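印刷する | この記事をメールで送る
読了時間:5分

件名:Re: [遊びの部屋ML] ブロックの片付けと白い天板の汚れについて

アイシャさん、みなさん、こんばんは。シャフィカです。

Aisyah Pelupessy さんは書きました(2018年9月):
> 遊びの部屋のブロック、そろそろ一度ぜんぶ箱から出して洗いませんか。
> 大きいのと小さいのが混ざったままで、探すだけで子どもの遊ぶ時間が
> 終わってしまいます。箱は13個あるはずなのに、ふたが合うのは
> 半分くらいです。
> それと、白い机のことも相談させてください。拭いても拭いても
> なんとなく灰色っぽいんです。もう天板ごと塗り直したほうがいいのか、
> それとも私の拭き方が悪いのか……。
> どなたか、いい洗剤をご存じでしたら教えてください。
> アイシャ

読みながら「うちもうちも」と声が出ました。洗うの、大賛成です! 先に家のブロックで練習してみたので、長くなりますがそのときのことを書いておきますね。

まず洗い方ですが、私は洗濯ネット派です。前はたらいに全部あけて一個ずつスポンジでこすっていたんですが、あれは腰に来ます。ネットにざっと入れて、ぬるま湯に台所用洗剤をちょっと溶かして、ネットごと押したり揺すったりするだけでもかなり落ちます。お湯は熱くしないでくださいね(昔、ポットのお湯をそのまま使って、板状のパーツを何枚か反らせました。夫にはいまだに言われます)。ポッチの根元に残ったところだけ、あとで古い歯ブラシでちょいちょいと。いちばん面倒なのは裏側です。中の筒のまわりに水がたまるので、タオルの上に裏を下にして並べて、一晩おいて、翌朝ひっくり返してもう半日。これをサボって箱にしまうと、次に開けたときのにおいがすごいです。経験者は語る、です。

洗剤は、うちはモキタム(Mokitum)の食器用をそのまま使っています。おもちゃ用のゲルトラム(Geltolum)も買ってみたんですけど、1本2000円もするわりに私には違いがわかりませんでした。香りはいいです。残りはさしあげますので、使ってみたい方は言ってください。

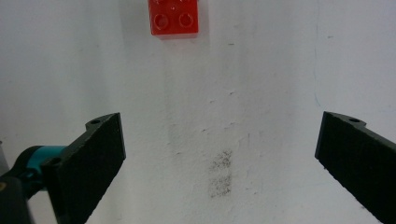
白い机の話に移りますね。アイシャさんの拭き方が悪いわけではないと思います。白くてつやのない天板は、細かいすり傷に汚れが入りこむと、ただの水拭きではなかなか取れないんですよね。つるつるの赤いブロックを置くと、まわりの薄い灰色の筋や点々がよけいに目立ちます。写真でいうと真ん中より下の、黒っぽい汚れが縦に二つ重なっているあたり、ああいうのは布でごしごしやるとたいてい広がります。私なら最初にメラミンスポンジを濡らして、よーく絞って、汚れの外から内に向かって軽く、です。力を入れると天板のほうが削れてテカってくるので、様子を見ながらにしてください。右のほうにうっすら青っぽい線も見えますけど、これはペンなのか継ぎ目なのか写真だと私にはわかりません。ペンだったら消しゴムでいけることもあるので、端っこで試してみてください。継ぎ目だったらこすらないほうがいいです、水が入るとふくらみますから。

塗り直しは、うーん、私はまだ早いと思います。塗るとなったら乾くまで机が使えないし、小さい子はすぐ角をかじるし(うちの下の子だけ?)。それより、透明のデスクマットを敷いてしまうのはどうでしょう。リンチ(Lynch)のお店に幅115センチのがあって、机の寸法に合えばそのまま使えそうでした。合わなければはさみで切れるそうです。ただ、マットの上だとブロックのタワーが少しすべるんですよね。上の子は「ぐらぐらする」と文句を言いながら、わざとぐらぐらさせて遊んでいますが。

箱のことも少しだけ。ふたの合わない箱は、もうふたなしで棚に入れてしまいませんか? 開け閉めがないほうが子どもは自分で戻してくれます。うちでは色で分けるのをやめて、大きいのと小さいのの2種類だけにしました。色分けは見た目はかわいいんですけど、遊び終わったあとに赤だけ拾って、青だけ拾って、なんてやっていると大人のほうが先に力尽きます。大きいブロックは浅めの箱がいいですよ。深い箱だと、底のを取るのに結局ぜんぶひっくり返すので!

あと、片付けたあとに机の上に一個だけぽつんと残るあれ、みなさんのところでもありませんか。うちは棚の端に「迷子のお皿」を置いて、見つけた人が何でもそこに入れることにしています。ブロックも、ままごとのにんじんも、誰かのヘアピンも。ときどき夫の家の鍵も入っています。

洗う日ですが、私は12月に入る前ならだいたい動けます。12月は母のところに行くので難しいです。洗濯ネットは大きいのを3枚持っていきます。バスタオルが足りないと思うので、捨ててもいいようなのがあったらぜひ持ってきてください。干す場所は奥の窓ぎわでいいのかな? 前にユスティエ(Ustier)の折りたたみラックを使った気がするんですが、あれはどこにしまったんでしょう。ご存じの方、返信お願いします。

アイシャさん、箱のふた、合わない分もまだ捨てないでおいてくださいね。乾かすときのお盆に使いたいです。

シャフィカ(Syafiqah Liew)

お問い合わせ | © 2018 遊びの部屋メーリングリスト | ページの先頭へ戻る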